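Drafty patio door — new weatherstrip, or am I being sold a replacement?

hasenik_hill
Posted 2020-03-19
Our sliding door to the back yard leaks cold air down the latch side. A salesman from Waton spent an hour here and says the whole unit is "past its service life" and wants it out. He never got down on his knees to look at the track. I have my doubts. Has anybody here fixed one of these with new seals and left it at that?

zornitmont
Depends on the door. How old is it, and does it still close square? On a lot of old ones the panel drops at one end because the rollers are shot, and then no seal in the world will meet the jamb evenly.

hasenik_hill
House was built in '88 and I assume the door came with it. I never thought to check for square. It does drag when I slide it, and I have to lift it a little to get it to latch.

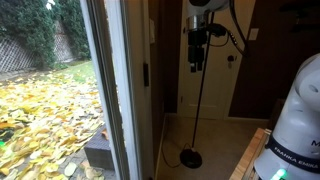 The salesman's other argument was the glass. He says old double panes lose their gas and then they're "basically a hole in the wall." I asked him how he knew mine had lost anything and he changed the subject to financing.

maluleke_mike
Ha, they always do. If it isn't fogged between the panes I wouldn't spend a dime on the glass.

zornitmont
You have to lift it to latch it? That's rollers. Take the panel out (two people, it's heavier than it looks), clean the track, put new rollers in. Mine cost $14 each. Then do the pile strip. Don't start with the strip.

Johannes Adams
I'm going to disagree with the cheap-fix crowd. I did rollers and strip on mine, and the draft came back the next winter. Replaced the door after that and my heating bill dropped by roughly 200 dollars over the season.

maluleke_mike
Same winter? Same thermostat setting? I hear these numbers all the time and they never come with the weather attached.

Johannes Adams
No, a different winter, and yes, a milder one. I still say the room feels better.

maluleke_mike
"Feels better" I'll believe. The 200 I won't.

Anel Nkosi
Before anybody buys anything, sweep the leaves out of the bottom track and look for the drain slots on the outside. I had mine packed solid with leaf mush and the panel was riding up on it. I'd been quoted 800 for "track restoration," whatever that is. A putty knife and a shop vac did it. No idea if it's your problem, but it costs you nothing to look.

hasenik_hill
OK, went out with a flashlight. There's a good inch of black crud at the latch end and I can't find any slots at all — could be buried, could be they were never there. I'll dig it out and pull the panel when my brother-in-law can help. Waton called again, by the way. The discount is bigger now.

zornitmont
Of course it is. Write down the roller size before you go to the store, there are more kinds than you'd think.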